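Home Products Downloads Community Support My tickets

Ticket 702: Doorway demo drops the grip during visitor turns
Product: Trirnero, room scenes
Opened by: Yaowalak Somboon, Rirkolov open day desk
Handled by: Verena Leitner, Codia support
Opened: 27 May 2018
Status: Solved, left open for comments
Shares 2 Comments 8

Original report

Hello to everyone at Codia, and sorry in advance for the length of this, I've never been good at filling in the short box.

We had our open day at Rirkolov and Trirnero was the thing people lined up for. We had it on the big screen in the front hall with two controllers, so a visitor could drive the arms through the playroom scene while somebody from our side stood next to them and helped. The job we gave people was a simple one: take the robot up to the dark brown door at the end of the room, get the fingers on either side of the white knob, close them and pull. I picked it because everybody knows how a door works, even the very little ones, and I didn't want to spend the whole afternoon explaining a task before anyone got to touch it.

All morning it was lovely. A grandmother got the door on her first try and wouldn't give the controller back to her grandson, and I had to be quite diplomatic!

After lunch it started going wrong. A visitor would line the fingers up perfectly well, squeeze the trigger, the fingers would close on the knob, and then a moment later they'd spring open again all by themselves. No error on the screen. If the visitor squeezed again straight away, nothing happened. If they waited a bit and squeezed again, it would close, and then let go again. The right hand did it every time. The left hand never did it once, though to be fair most people used the right.

I felt bad for the families who'd waited, because of course they thought they were doing it wrong, and I kept saying no, no, you were perfect, it's the computer. We finished the day by letting people drive around and look at the dragon on the table instead, and that went over very well, but I'd love to have the door back before our next open day in November.

What I tried on the day:

- Restarted the scene. Same.
- Restarted Trirnero. Same.
- Swapped the two controllers over. Still the right hand.
- Asked the young man with the laptop from Imai, who was visiting and very kind. He looked at it for a good while and said it looked like a setting to him, but he didn't know which.

I can send anything you need, just tell me where to find it.
Yaowalak

Reply from Verena Leitner

Hi Yaowalak, what a nice report to get, long or otherwise. The fact that it stayed on the right hand when you swapped the controllers helps a lot, so thank you for thinking of it. It means I can leave the controllers alone and look at the scene and your profile.

Could you please do these for me, in whatever order suits you:

1. Open the session folder and send me the newest log. It's under Trirnero, then Sessions.
2. Tell me if anybody opened the Visitor Mode page between the morning and the afternoon, even just to look.
3. Run the door task once with the sound on. There's a little click when the hold timer ends, and I'd like to know if you hear it before the fingers open or after.

Verena

Reply from Yaowalak Somboon

Good morning Verena! Log attached. I hope it's the right one, there were a great many and they all have the same sort of name.

On the second point, yes, I'm afraid that was me. Over lunch I went into Visitor Mode to make the turns shorter, because the line had reached the coat racks. There was a box that said "Limit" with a big number in it and I made the number smaller. I thought it was the length of a turn. I'm blushing a bit as I write this.

On the third, I hear the click first, and then the fingers open. It's quite a gentle click and I'd never have caught it in the hall with all those children.

Yaowalak

Reply from Verena Leitner

Please don't blush, you're not the first and the label on that box is our fault. There are two limits on the page, one below the other, and both of them say "Limit". The upper one is the length of a turn. The lower one is the hold timer for the active hand, in milliseconds, and it ships at 3,000. The log says yours was at 300, so the right hand was closing, holding for less than a blink and then releasing as it had been told to. The left hand keeps its own value, and that one was untouched.

The hand refusing to close when somebody squeezed straight away is the same thing seen from the other end. After a release there's a short rest period, and it ignores the trigger until that's over.

To put it right:

1. Quit the running scene and go back to the start page. Visitor Mode won't save while a scene is open, and it doesn't warn you about that either (I've put in a request).
2. Open Visitor Mode, and choose the right hand from the menu at the top.
3. Set the lower Limit to 3,000. If you want visitors to have an easier time with the pull, switch off "Release on timer" underneath it and the fingers will stay shut until the person lets go of the trigger. For an open day I'd switch it off.
4. Set the upper Limit to the turn length you really wanted.
5. Press Save, then close Trirnero completely and open it again.
6. Load the playroom and drive up to the doorway. Stop with the fingers open in front of the knob on the dark brown door and take some screenshots from there, along with a view or two of the rest of the room, so I can check that the scene has loaded with everything where it should be.
7. Then close, pull, and write back with what happened.

Verena

Reply from Yaowalak Somboon

Dear Verena, I made a cup of tea and did all seven, going slowly. You were right about step 1, I did have a scene open in the background the first time and it forgot everything I'd typed, so I did it again.

I chose the setting with the timer switched off. Screenshots for step 6 are below, the first one up close at the knob and the other two looking down the room.

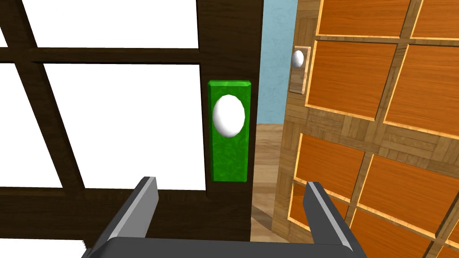
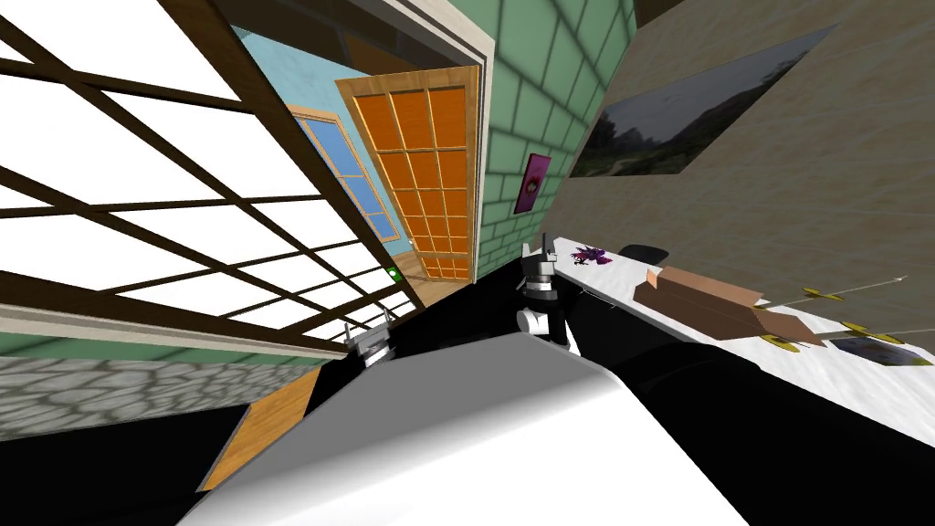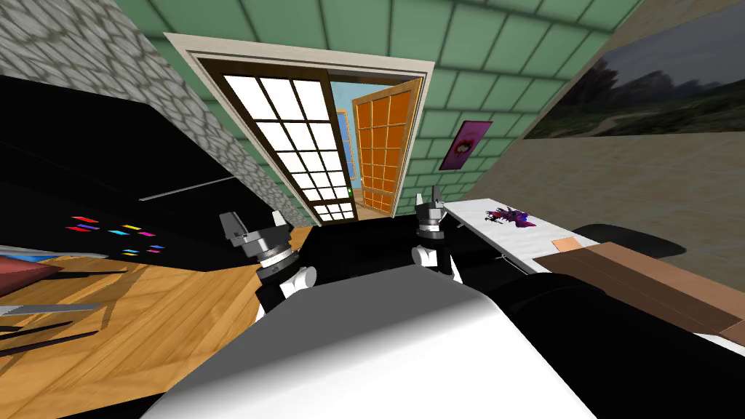

Result of step 7

It holds! I closed the right hand on the knob, took my time, had a sip of tea with my other hand, and the fingers were still shut when I put the cup down. The door came toward me as nicely as it did on the morning of the open day. I then did it eight times over, partly to be thorough and partly, I admit, for the fun of it. No click, no letting go. I tried the left hand too and it's as well behaved as ever.

One small question while I have you. When the visitor is near the doorway, is there any way of having the wide view on the big screen and the close one on the side monitor? The people waiting like to see the whole room, but the person driving wants to see the knob.

Yaowalak

Reply from Verena Leitner

So glad to hear it, and thank you for the screenshots. The doorway is just as it should be: brown door on the left, orange one on the right, and the knob on its green plate where the task expects it. I've compared the room against my own copy as well and nothing is missing.

Yes, you can split the views. Go to Display, choose the second monitor, and pick "Follow active hand" for it. Leave the big screen on "Room". If the side monitor shows the wrong hand, squeeze the trigger once on the hand you want and it'll switch over. Please try it a day or so before visitors arrive, as some older monitors take a while to be found.

I'd also save your settings as a profile with a name you'll recognize. There's a button for it at the bottom of Visitor Mode. Then if anybody changes a number over lunch in November, you can load the profile and carry on.

I've passed the two Limit labels to the people who look after that page and attached your ticket to the request. I'm leaving this one open for comments in case the split view gives you any trouble.

Verena

Reply from Yaowalak Somboon

Split view works, on the second attempt (a loose cable, mine). Profile saved under the name "Open day, do not touch". If you're ever near Rirkolov in November, do come and have a turn at the door.

Yaowalak

Back to my tickets Previous Next Contact support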